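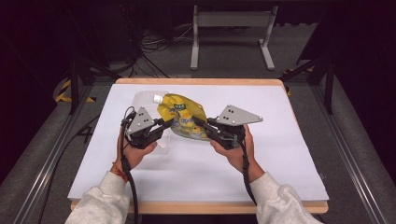
Why can't we just record the good runs and throw out the rest? It comes up every term, usually in the first hour, so these notes start with it. You can throw runs out, and later you will. But deciding what counts as a good run is most of the work, and it has to be settled before the first recording. Two people who each keep "the good ones" by feel will hand in two different sets.

Handout 4: Collecting Demonstrations with Hand-Held Grippers
Runside Lab Course, Unit 2

What you are collecting

A demonstration is one complete attempt at a task, from the hands entering the work area to the hands leaving it. For this unit the task is handling soft packaging on the paper-covered table with two grippers, one in each hand. Each demonstration gives three things: the video, the gripper positions over time, and a short written label. If any of the three is missing, the demonstration does not count toward your total.

Soft packages are harder than boxes. A pouch changes shape when it is pressed, and it changes differently depending on where the fingers land. The learner has to see many contact points on the same item. Do not settle into one comfortable grip and repeat it for the whole session.

Before you start

Check that both gripper cables are seated and have enough slack to reach the far edge of the paper. Open and close each gripper fully three times. Then look at the view from each gripper camera with nothing between the fingers. Both finger pads should be visible, with a clear gap between them. Save one still from each gripper at the start of the session. If a mount shifts during the session, that still is how you will find out.
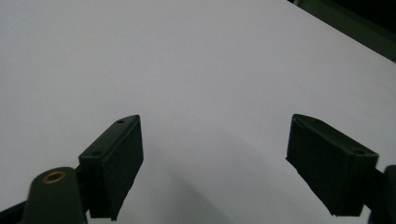 Does the empty view need to go into the training set as well? One student asked this in May, and the answer is yes, in small amounts. A learner that has only seen full grippers has no picture of what an empty one looks like. Label these clips "empty" and keep them short. They do not count as demonstrations.

Recording

Work at a steady pace, a little slower than you would with bare hands. Fast motions blur the video and the position track drifts. If you need to think, stop before contact, let go of the trigger, and start the attempt over. A long pause in the middle teaches the learner to pause.

Vary these between attempts:
Starting position of the item on the paper
Which way the spout or label faces
Height of the grip
Which hand makes contact first

Keep these the same for a whole session:
Table and paper
Lighting
Finger pads
The person holding the grippers

Change one item from the first list at a time for the first 12 attempts. After that, mix them freely. The early set is used to check that each change shows up in the data, and it is hard to tell if everything moves at once.

A pair of students working on one station should trade roles between sessions. One records, the other writes labels — not both at once. 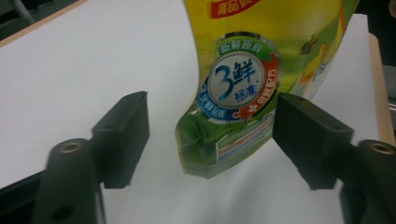 I'd squeeze harder, it never slips that way, wrote a commenter on last year's course page. A tight grip does hold, but it also folds the package and hides the print. Close the fingers until the item is held, then stop. The recorded finger width is one of the values being learned, and a set made of hard squeezes will give you a policy that squeezes hard.

Labels

Write the label within a minute of the attempt. Use the item code, the hand that made first contact, and one result word: held, slipped, dropped, or stopped. Free comments go in the last column. "Slipped" means the item moved in the grip and stayed up. "Dropped" means it left the grip. Keep the slipped and dropped attempts. They are moved to a separate folder, Halier, and used in Unit 3.

Size of the set

Last year's class recorded 1,688 attempts. After the checks, 1,246 were kept for training. Of those removed, 152 had no label at all, which is the easiest fault to avoid. Most of the others had a gap in the position track.

To hand in by Tuesday

Your session folder, named with your station and group
The two stills from the start of the session
The label sheet, with every row filled in
Half a page on which change between attempts was hardest to keep even, and what you did about it

Reading: chapter 3 of the Pellby course pack. The section on camera placement is optional.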